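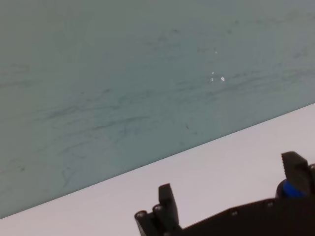

Call for participants: can you tell a real launcher from a rubber one?

Drirkside Decoy Trial, Bruvby
Posted 22 December 2020

We are looking for people to spend two days in March looking at vehicles in a field and telling us which of them are real. You will be paid. You don't need any military background, and for most of the places we would prefer that you had none.

The trial concerns Rozīte, a family of inflatable decoys made by Dudeo. There are three shapes in the family: a truck-mounted launcher, a tracked gun and a generator trailer with a mast. The maker's leaflet says that they are "indistinguishable from the real thing at operational distances". It doesn't say which distances, who was doing the distinguishing, or whether those people had been told beforehand what they were looking at. We have asked. The reply was polite and came with another leaflet.

Our job at Drirkside is to find out whether the claim holds up before anyone spends public money on it. We are a small independent testing group and we are not paid by Dudeo, who are lending the decoys and will be allowed to watch from the car park. They have agreed in writing that the results will be published whatever they are. We have had agreements of that sort before and seen them go soft, so this time the signed copy will be on the table at the briefing for anyone who wants to read it.

Why we need you

Decoys are an old idea and plenty of money has been spent on them. A good deal of the evidence that they work comes from people who sell them, or from officers who ordered them and would like to have been right. The usual demonstration goes like this. Visitors are driven out to a hillside, given coffee, shown a row of vehicles and asked to guess. Everyone guesses badly, everyone laughs, and the order is signed after lunch. The visitors have had no practice and have no reason to care about the answer. A real observer might look at the same wood for a week.

We want two groups, then. One will come in cold. The other will have a morning's training first, using photographs of real and inflatable vehicles taken in dull light, low sun and drizzle. If the trained group does much better, then the decoys fool people who haven't seen one before, and that is worth a good deal less than the leaflet suggests. If there is no difference between the groups we will say so, and I will have to be nicer about the leaflet.

What you would be doing

On the first day you will either be trained or be given the morning off on site with a book. After lunch both groups look through the same set of 87 still pictures on a screen, one at a time, and mark each vehicle real, decoy or can't tell. "Can't tell" is a proper answer and we don't mark you down for it. We have seen trials where it was left off the form, and the numbers that came out were rubbish.

The second day is outdoors. You will be taken to a series of marked posts overlooking the old airfield at Bruvby and asked to do the same thing with your own eyes and then with binoculars, which we supply. Some posts are a fair walk from the track. Vehicles will be moved between viewings, and on some viewings there may be nothing out there but netting, so please don't assume that there is always something to find.

You won't be told your score on the day. We'll send it to you once the report is out, if you want it.

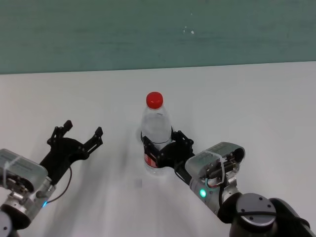
There is also a smaller job for people who would rather stay indoors. We need several markers to go through the answer sheets by hand, independently of one another, and note anything odd in the comments. Markers don't see which group a sheet came from. It is slow work and the room isn't warm. Joanne Tindall runs the marking and will want to talk to you first, mainly to be sure that you can read other people's handwriting and won't be tempted to tidy it up.

What the trial won't show

I'd like this to be clear before you apply, as people have gone home from earlier trials believing they had taken part in something larger.

We are testing human eyes, by daylight, from the ground. We are not testing radar, heat cameras or anything that flies. Dudeo say that the Rozīte launcher has a metallised lining that gives "a realistic return". It may do. We have no equipment at Drirkside that could check it, and no opinion on it will appear in our report. If somebody later quotes our figures in support of the radar claim, we would be glad to hear from you about it.

Nor will we learn whether a decoy would save anything real. That depends on what the other side chooses to fire at, what it costs them and how long they are prepared to wait, and you can't settle such things in a field with clipboards.

Who can apply

You should be 18 or over and able to walk on rough ground for the outdoor day. Glasses and contact lenses are fine. Please bring whatever you normally wear for distance. Colour-blind applicants are very welcome. It's often said that colour-blind observers are better at seeing through camouflage, usually by someone who heard it from someone else, and we would like enough of you to have a look at that properly.

We can't take anyone who works for Dudeo or one of its suppliers, or who has a close relative there. We also can't take people who have handled inflatable decoys in service. That's nothing against you, but you'd spoil the cold group and flatter the trained one. If you have served in some other line, say so on the form and we'll decide case by case.

Enthusiasts for military vehicles may apply, but only for the trained group. You know who you are.

Pay and practical matters

The fee is £100 a day for both days, paid by bank transfer after the second. Marking is paid at the same rate. We don't pay for one day only unless we are the ones who call it off. Travel is refunded at the ordinary mileage or standard rail fare, with receipts.

Lunch is provided and is plain. Outdoor groups will be kept small, masks will be needed in the briefing room and the minibus, and if the rules in force in March don't allow the trial then it will be moved. We won't be looking for a clever reading of the rules that lets us go ahead. Anyone already accepted would keep their place.

Rain does not stop the outdoor day. Fog does, though the leaflet would no doubt do well in it.

Phones go in a locker during viewings. You may talk about the trial afterwards as freely as you like, apart from the pictures themselves, which we hope to use again.

How to apply

Write to Howard Catterall at the Drirkside office, by post or through the contact form, and ask for the participant form. It is two pages long. Say whether you want observing or marking, and whether you have your own transport to Bruvby, as the minibus has few seats and they will go to people who can't get there otherwise. Don't ask for a particular group. Apart from the vehicle enthusiasts, groups are drawn by lot, and Joanne Fairclough, who does the draw, has no other part in the trial.

There is a question at the end of the form asking what you expect the result to be. Please answer it. We ask everyone, staff included, and the answers are sealed until the marking is finished. Mine went into the envelope last week.

Questions about access, diet or the state of the paths should go to Glenys Clegg at the same address. Questions about how the decoys are made should go to Dudeo, with our good wishes.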